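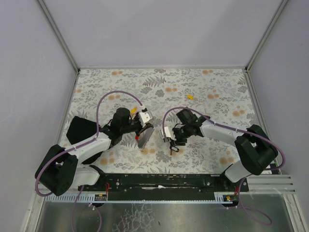
Fig. 1. Both arms over the patterned sheet, with the small yellow object lying between the two grippers.

Unit 4: Comparing grippers on a two-arm bench
Notes by Ketsara Sukprasert, updated August 20, 2019

This is the unit I look forward to all year! You've done the sums on grip force and you've read the Plellbridge chapter on finger shapes, and now you get to find out how much of it survives contact with a small thing on a busy background.

Start with Fig. 1 and look at the two ends. The left gripper has a white finger block in a black frame and is holding a translucent grey piece of plastic. The right one is black, with a small white finger pad on one side. Before you run anything, write down which you would choose for the yellow object and which for a flat plastic piece. Keep the page - we'll come back to it.

The sheet with the fern and leaf print is there to make life hard for the camera. Fergus Matheson ran the same test on plain card in July and his group found the target nearly every time, so please don't compare your scores with his until you have done both surfaces.

What each pair does

Each pair makes 200 tries, split evenly between left and right arms. Log every one, including the silly ones. Nithin D'Souza's pair handed in 197 last term and spent a whole evening looking for the missing three (they were in the wrong folder).

For each try, note:
- arm used
- where the fingers first touched
- lifted, slipped or missed
- anything odd, in your own words

Cables

Watch the purple cables. They loop over each arm to the wrist, and a wide turn of the wrist joint can pull one tight well before the arm reaches its limit. Go slowly through the full range first, with a hand on the stop button.

Controller settings

Use the Piswood controller on its slow setting for the first 17 tries, then choose your own speed. Sunee Thongsuk has the login details.

Reading for next time: Suksawat notes, section on soft finger pads.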